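Brorkirholm Workshop – bench faults
Ticket: Belt stops on its own when right arm is moving
Opened by: Upendo Muli
Assigned to: Naheed Kazmi
Bench: two-arm sorting bench
Status: Closed
Priority: Normal

Upendo Muli, opening post

The belt on the sorting bench keeps stopping by itself. It happens in the middle of a run, with no error on the laptop and no one near the buttons. The arms carry on with whatever they were doing. If there is a part on the belt, the right arm goes to where it ought to have got to, closes on nothing and then moves across to the tray as if it had something to drop.

I can start the belt again with the green button every time. It then runs for anything between a few seconds and several minutes before it stops again.

What I have noticed so far:

It only happens while the sorting program is running. With both arms parked I left the belt going while I had lunch and it was still going when I came back.

It is worse when the right arm is working over the trays. With only the left arm moving I haven't seen it stop, but I haven't tried that for long.

The light on the belt module stays red the whole time, before and after a stop. I don't know if red means a fault on these or only that it has power. The leaflet is missing from the parts drawer.

Software is Trnka, the version that was on the laptop when we put the bench together in May. The belt module is the Halum one. I have not changed any settings.

Naheed Kazmi

Thanks. On the Halum module red is the power light. There isn't a fault light on that model, so ignore the colour.

Could you tell me three things before I come in:

Does the belt slow down before it stops, or does it stop dead?
When it has stopped, does the motor feel warm?
Does Trnka still think the belt is running? There is a belt line on the status page that says RUN or STOP.

Please also put up a picture of how the bench is laid out now. I last saw it before the second arm went on.

Upendo Muli

It stops dead. Motor is not warm, or no warmer than the frame it is fixed to. The status page says STOP, and it changes at the same moment as the belt. I had been looking at the arm page, so I had missed that.

Layout is much as in Faith's drawing, except that the tray pair has been pushed up so the two touch. Sorted parts go in the green one and rejects in the red one. The left arm has its own green tray at the other end. 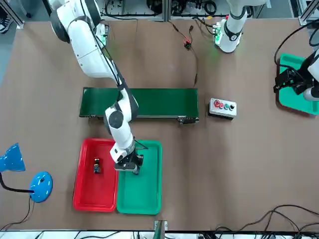

Right arm at the green tray, with the belt and button box behind.

The trays are only where they are so that the right arm can reach both without going through its own elbow limit. If they need to move for testing that's fine, but mark the bench first, as the drop positions are taught by hand and it took me most of an afternoon.

Naheed Kazmi

If the status page goes to STOP then the module has been told to stop. It hasn't lost power and the motor hasn't cut out. If the supply had dipped, the page would show the belt as missing. So I would leave the supply and the motor alone for now and look at where the stop is coming from.

There are two places it can come from. One is Trnka sending a stop over the data cable. The other is a button on the box. Trnka writes both to the same log but with a different source name, so the log should tell us. Set logging to full, run until it stops, then save the file before restarting the belt. If you restart first it begins a new file and throws away the old one. That has caught me out before.

Upendo Muli

Done. The file is over 2,000 lines, most of it arm positions, so I have put it in the bench folder and not in here. The lines just before the stop are:

belt speed set 100 source program
belt state RUN
arm R move tray_green start
panel input STOP pressed
panel input STOP released
belt state STOP source panel
arm R move tray_green done

So it thinks someone pressed stop. I was standing at the other side of the room with a cup of tea. Faith Okoth was soldering at the next bench and says she didn't touch it either.

Naheed Kazmi

That's useful. Either a button is faulty or something is getting into its wiring.

To be clear on which button, because the box has two red ones: the outer red is the belt stop, the one next to it is arm hold. The green is belt start and the black isn't connected to anything. The log would say HOLD if it were the other red.

Please try these in order and write down the result of each, even when nothing happens.

1. Arms parked, belt running. Tap the box on the sides and underneath. Wiggle the button box cable where it goes in.
2. Arms parked, belt running. Lift the box and put it down somewhere else on the table.
3. Program running, box moved as far from the right arm's cables as its own cable allows.
4. Program running, stop button unplugged inside the box. Stay by the main switch for that one, as you won't have a belt stop.

Faith Okoth

I did these as Upendo was away. (Two Faiths on this ticket now if the other one joins in, so I'll sign in full.)

Step 1. Nothing. Tapped it quite hard. Wiggled the cable in all directions, no stop, nothing in the log.

Step 2. Nothing.

Step 3. Still stopped, but it took longer. I ran it twice and both times it was as the right arm started off towards the trays.

Step 4. Still stopped. Log says STOP pressed, with the button unplugged. So I don't think it can be the button.

I also swapped the stop button with the black spare, as I had the lid off. No change, so I swapped it back.

Naheed Kazmi

Good work on step 4. That means the cable between the box and the module is picking something up, or the input on the module is bad.

Where does the button cable run at the moment? And what is it lying against?

Faith Okoth

Up the back with everything else, tied into the same bunch as the right arm's motor cable. I followed it by hand. They are strapped together for most of the length of the table, and then the button cable comes off on its own for the last bit.

I have put up a view from the working side as well. Box to the left of the belt as you stand there. 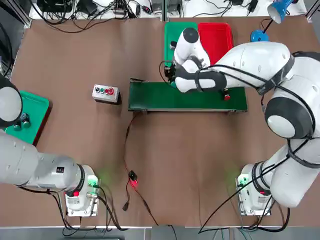

The strapping was done when the second arm was fitted. Before that, the button cable went along the front by itself, and as far as I know the belt never stopped on its own in those days. Upendo might remember better than me.

Upendo Muli

She's right, it started after the second arm. I hadn't put the two together, because for the first few evenings we only ran the arms and not the belt.

It was me who strapped them. There was a loop hanging off the back that kept catching on the shelf.

Naheed Kazmi

I came in and put a scope on the stop line at the module end. With the arms parked it is clean. When the right arm sets off there are bursts on it, and some of them pull the line low long enough to be read as a press. The longest I caught was 19 ms. The panel filter in Trnka was set to 5 ms, so anything longer than that gets through.

The button cable is plain two-core with no screen. It is fine for a short run by itself but not strapped to a motor cable.

Changes made:

Cut the ties and took the button cable out of the bunch. It now goes along the front of the table, and crosses the other cables in one place only, at a right angle.
Raised the panel filter for the start and stop buttons to 100 ms. That is still quick enough that you won't notice it when you press.
Left arm hold as it was. I don't want to slow that one down.
Clipped the loop at the back out of the way of the shelf.

I tested each change alone. With the cable moved and the old filter, there were no stops but I could still see small bursts on the scope. With the old route and the new filter, there were no stops either, but I wouldn't trust it for long. With both, the line looks clean enough.

To change the filter yourself: stop the program, open Settings, then Panel, then Input filter. Type the new figure against the button you want and press Store. If you only press Apply, it goes back to the old value at the next power-up.

Tatu Simiyu

Coming in from the side. I look after the other bench, the one with the Clenitz feeder. We have had the feeder pausing now and then and had put it down to dust on the sensor. Is it likely to be the same thing? Our panel cable is tied in with the motor leads as well.

Naheed Kazmi

Could be. Check the log for the source name first. If it says panel, move the cable before you do anything to the filter. If it says sensor, it's a different problem and should have its own ticket. I don't know what filter the Clenitz panel has, or whether you can change it.

Upendo Muli

Ran the sorting program all evening and the belt didn't stop once. I pressed stop by hand several times to make sure it still works with the longer filter, and it does. Arm hold works too.

One small thing. After the cable was moved I had to shift the button box slightly, and the cable now lies where I tend to rest my arm when teaching positions. Can we get something to cover it?

Faith Barasa

There's a length of stick-down trunking left over from the lights. I'll cut a piece for it. I will also change the bench drawing so that it shows the button cable along the front, marked to be kept apart from the motor cables, with the new filter setting written next to it.

Does anyone mind if I label the two red buttons while I'm there?

Naheed Kazmi

Please do. I've ordered some screened cable for the button box and will swap it when it comes. Closing this one. If the belt stops again, save the log and reopen it here.

Faith Barasa

Trunking is down and both buttons are labelled. The new drawing is in the bench folder and the old one is marked as replaced. I found the Halum leaflet in the drawer with the crimps, so that's back where it should be.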